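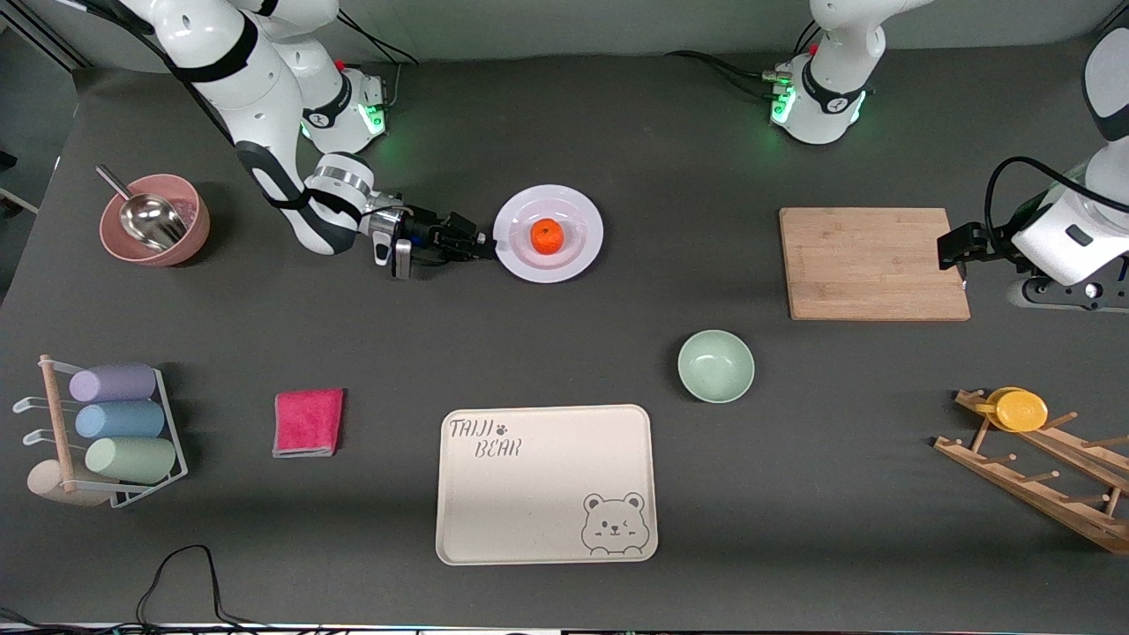

Small orange on a white plate, with a scoop standing in a pink bowl.

Candied Orange Peel
Wollura Kitchen Notes, updated 3/18/25

The method suits thick-skinned fruit. Thin peel breaks down during the second boil and should be kept for marmalade.

Ingredients
Peel of small oranges, 250 g
White sugar, 500 g
Water, 1,000 mL
Salt, a pinch

Preparing the peel
Scrub the fruit under warm water to remove wax. Score the skin into quarters, lift it off and cut it into strips 5 mm wide. Leave the pith on. It carries the syrup.

Blanching
Cover the strips with cold water, add the salt and bring to the boil. Drain and repeat with fresh water. Two blanches are enough for navels; Seville peel needs a third.

Cooking in syrup
Dissolve the sugar in the measured water over low heat. Do not stir once it boils, or the syrup may crystallise. Add the peel and simmer uncovered until the strips are translucent. Leave in the pan overnight.

Next day, reheat gently and check the syrup with a refractometer. Stop at 74 Brix. Below this the peel stays tacky and may grow mould.

Drying
Lift the strips onto a wire rack, not touching, and leave for 2 days in a dry room. In humid weather use the oven at its lowest setting with the door ajar. Roll in caster sugar when the surface no longer marks under a fingertip.

Storage
Airtight jar, out of direct light. Keep the leftover syrup in the fridge for glazing.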